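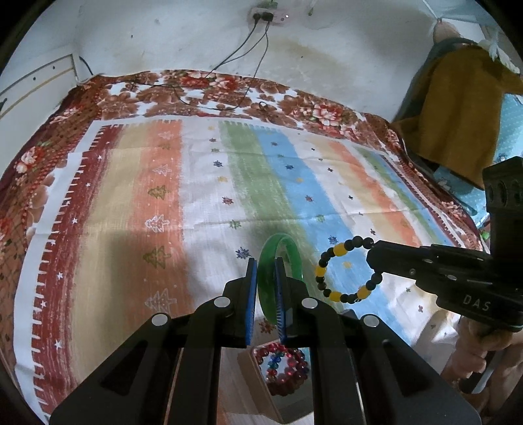
Gergely Magyar asked after the last lecture why we do not simply collect more. If 600 demonstrations give a policy that works sometimes, he said, then 3,000 should give one that works nearly always, and the work of choosing which examples to take is a waste of the afternoon. Many of you nodded, so I begin Unit 3 with his question and leave the network architectures for next time.

Unit 3. Gathering demonstrations by hand

3.1 More examples, or different examples

In the Dultwood exercise one group collected 600 demonstrations with the hand-held gripper and the other group collected 3,000. The large set was made by one person, standing in one place, with the object put back each time on the same spot. The small set was made by several people who were told to change the object, the start position and the side of approach after every few takes. When both policies were tested on a table they had not seen, the small set did better. Please do not learn from this that small is good. The large set had in it mostly one motion, repeated, and the learner had no way to know which parts of that motion were important.

So Gergely is right on one condition, that the added examples contain something the first ones did not contain. Before each session, write down what will be varied. After the session, check whether it was really varied. These two lists are often not the same.

3.2 Choice of objects

Start with rigid things and go to soft ones later, but do not wait too long. A ring that keeps its form teaches the fingers where to close. A string of beads changes its form every time it is touched, and the same grasp gives a different result.

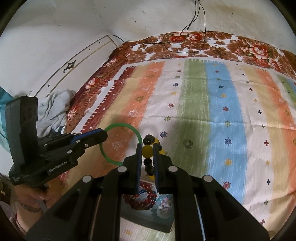

The grasp point is the first thing a learner must get from a demonstration, and with a loose object it is harder to say what the grasp point is. For a cup we can mark the handle and everybody agrees. For jewellery we must decide between us, and the decision must be written in the protocol, because two operators will otherwise do two different things and both will believe they did the normal thing. With the yellow and black bracelet, the fingers close on one large yellow bead and the rest of the loop is free to go behind the finger. The rule "close on one bead" is easy to follow. A rule such as "take the bracelet near the top" is not, as the top moves. The solid green ring has no beads to choose from, so for that type of object your rule must speak of the angle of the fingers to the ring.

Min-kyu Gil has pointed out that a patterned cloth makes the labelling slower. I agree, it does. Keep some patterned cloths anyway. A policy trained only on plain grey will look at the object mainly because nothing else is there to look at.

3.3 Working with two grippers

Decide before the take which hand holds and which hand acts. Changing the roles in the middle is permitted, but then it must be noted as a change of role. The most common fault in the Ekell set was hesitation: both hands come near, both stop, one goes back. A person watching understands this as politeness. The learner takes it as part of the task and will do it also.

Keep the failed takes in a separate folder, with one line on what went wrong. A dropped bead string which is picked up again is a useful example of recovery – many groups throw it away.

3.4 For next time

Read the collection protocol of the Moon set and mark each place where two careful operators could act differently. Ettore Caruso and In-ho Han will bring their marked copies for comparison. Then write your own protocol for one soft object, on one page, and exchange it with another group. The other group must be able to collect from it without asking you any questions.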